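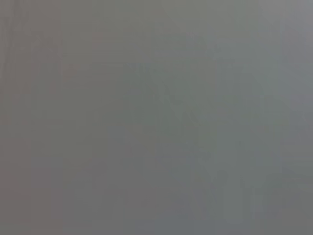
Section 7: Following Artists and Setting Up Your Red Carpet Feed

With your Pruvo account open and your email confirmed, you get to the fun part! In this section you pick the singers, producers and actors you care about, and Pruvo starts pulling their news, interviews and release dates into one feed.

Before you start
You will need the Pruvo app, version 2 or later, and the password you chose during sign-up. If you came over from Manel, keep your old login handy, as your saved artists can be brought across in one go.

Adding your first artists

1. Open the Feed tab and tap Find Artists.

2. Type a name. Stage names and real names both work, and so do most common misspellings (we spent a lot of time on those).

3. Tap the star next to the right person. The star turns solid when the artist is saved.

4. Repeat for as many artists as you like. A free account holds up to 125, and that goes a long way -- most people fill it with a mix of current favorites and acts they loved in high school.

Note: Bands and their members are saved separately. Following a group will not bring in solo news unless you star the singer too.

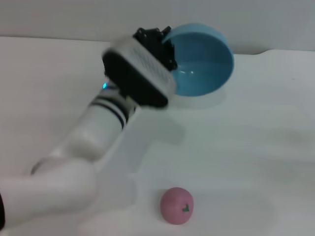

Once you have a few names saved, the feed begins to fill. The first load can take a couple of minutes on a slow connection, so leave the app open until the spinner stops. After that, new stories show up on their own.

Importing from Manel

5. Go to Settings, then Accounts, then Import.

6. Choose Manel and sign in. Pruvo reads your artist list only. Your messages and comments stay where they are.

7. Check the matches. Anything marked with a question mark needs a quick look from you, usually when two performers share a name.

Caution: Do not close the app during an import. If you do, the list may come in twice and you will have to clear the doubles by hand.
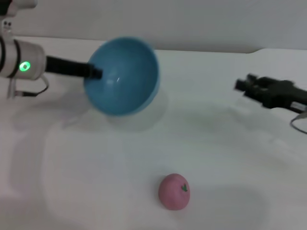 Choosing your alerts

8. Open Alerts and pick the kinds of news you want. Album drops, tour dates, award shows and family news each have their own switch, so you can have the baby announcements without the courtroom stories!

9. Set your quiet hours. Alerts that come in overnight are held and sent together in the morning.

10. Turn on Live Night if you want running updates during award shows. Expect a lot of them: nearly 722 went out during one long ceremony in January.

Note: Live Night uses the Kazemi photo service. If pictures do not load, sign out of Kazemi and back in.

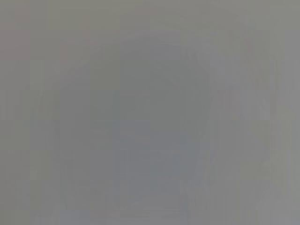 Figure 4. Rounded gray shape, soft focus.

Sharing to Porkon

11. Tap the arrow on any story and select Porkon. Add your own line on top -- the best threads start that way -- and tap Post.

12. To take a story down, open it in Porkon and tap Remove. It stays in your Pruvo feed.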